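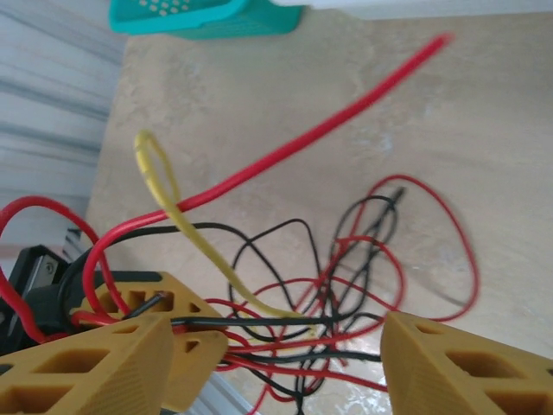 Re the bond slip on the Kornix strands: I don't think the keratin is the fault. Before anyone changes supplier, look at how the hair is stored and sectioned between delivery and application. Loose strands in a drawer end up much like the thin red, black and yellow wires at the top of this message, and pulling one strand out of a heap like that drags its neighbours across the bond tips. A scuffed tip melts unevenly and grips on one side only.

> On March 26, 2019, a list member wrote:
>
> Third client back with slippage at the nape. Kornix pre-bonded, 100 g, natural colour, fitted with the Joson connector at 160 degrees. Removed what was left with Toma gel. The bonds came away whole, no crumbling. Hair was clarified and fully dry before fitting. Is anyone else on this batch from Samutport, or is it my iron?

Whole bonds at removal suggest the keratin never flowed into the client's own hair. A bond that flowed properly and then failed will crumble under the gel or leave residue. I'd check the following in order.

1. **Tip condition.** Lay the strands flat on a dark towel. Reject any with a chipped or flattened tip.

2. **Connector temperature.** The dial on the Joson is not a measurement. Put a probe between the jaws after the light settles and take the reading with the jaws closed. Mine reads low at the start of the day and catches up after the first row. 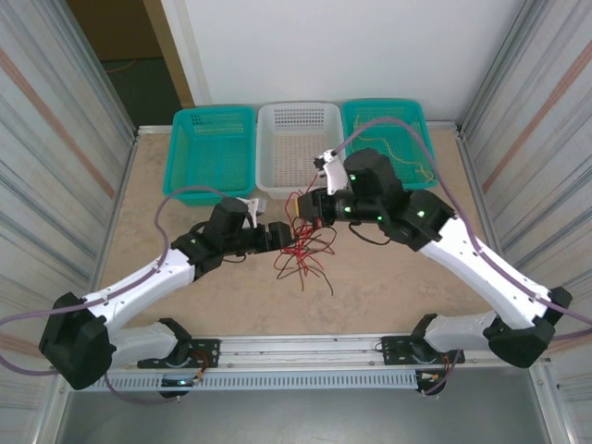 3. **Section weight.** Natural hair in each section should match the strand. At the nape most of us take too little, and a heavy strand on a fine section will travel.

4. **Cooling.** Roll the bond, then leave it alone until it is cool to the touch. Combing the next section down over a soft bond shifts it.

On timing, I allow 45 minutes for the lower half of the head and don't try to beat it. My own slippage was all in the bottom two rows, where I used to hurry. I also re-did some 15 bonds on one head last December with the same batch of hair and only the temperature corrected, and those held to the normal maintenance appointment. 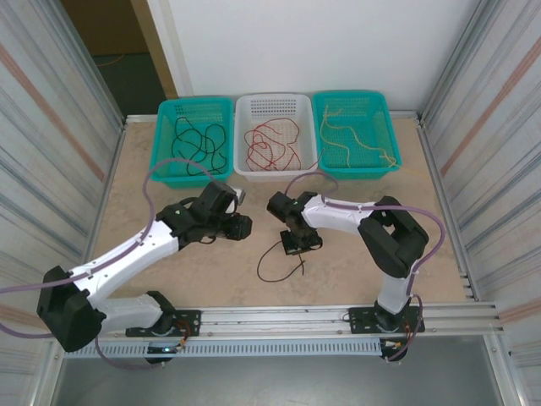

If the probe reading is right and the tips are clean, then the batch is worth querying. Samutport will want the lot code from the inner sleeve, so keep the sleeves. They will also ask for two or three unused strands - send them in the original card, still banded.

**Aftercare and removal**
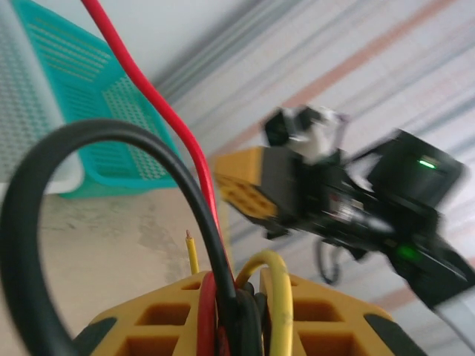

**Conditioner**

Ask the client what she is putting on at home. Silicone or oil at the root will soften the edge of a keratin bond within a few washes, and plenty of bottles labelled for extensions contain both. Mid-lengths and ends only.

**Toma gel**

Work it in, wait, then crack the bond with the flat of the pliers. If it slides off before you have cracked it, write that down on the client card with the row number. A pattern by row points to sectioning or heat, while failures scattered over the whole head point to the hair.

Could you post the probe reading and the lot code? I have two unopened packs and can compare.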